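Tuesday, May 11, 2021
Workshop notebook, Velville bench

Pediatric wheelchair, stock no. 2316. Donated by a family in Rathjen whose son has outgrown it. Going to a girl in Brosia, age four, whose present chair is an adult transit chair packed with cushions. Family has asked for nothing except that the seat be the right depth. Donor family has asked not to be named on the tag. Tag left blank, stock number only.

Condition on arrival: frame straight, no cracks at the welds. Left caster bearing rough. Right brake slips under load. Upholstery clean but stretched at the front edge. Footplate hinge stiff, freed with penetrating oil and left overnight. Found a folded note in the seat back pocket, addressed to "whoever is next," in a child's printing. It says the chair pulls to the left and is good on gravel. Put back in the pocket.

The note is correct about the left pull. Rolled the chair down the hallway unloaded, then with sandbags on the seat. It drifts left both times, more with the sandbags. Swapped the casters side to side and the drift changed direction, so the fault is in the caster and not the frame. Replaced both bearings in that caster. Tracks straight now with the sandbags. Did not test on gravel.

Brake: pad worn at the contact face. Clustik sent a replacement pair and would not bill for it. I wrote back twice asking for an invoice and got a packing slip with a smiley drawn on it. Filed under parts received, cost zero. Both sides fitted so they wear together. Holds on the ramp with full sandbag load.

Seat depth: the mother sent measurements by phone, taken with a sewing tape. Back of hip to back of knee is 11 inches. Set the seat depth to leave clearance behind the knee, moved the back posts forward to the next set of holes, new locknuts. The old sling would bunch at that setting, so I cut and hemmed a new one. Stitching is double at the webbing. Left a fold of extra material at the rear so it can be let out when the posts go back. The next person will want to know this: the fold is tacked with light thread, pull it from the left end.

Open items:
Push handle grips, still waiting. The old ones are sticky and should not go out.
Footplate height to be set with the child in the chair.
Ask the Rathjen family whether they want the note returned. My preference is to leave it where it is.
The last chair we sent to Brosia, in December, is due for a brake check. Combine the trips if the grips arrive in time. 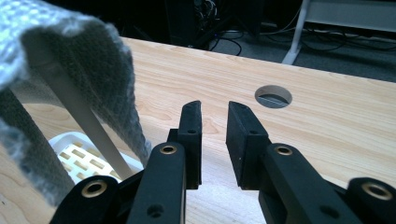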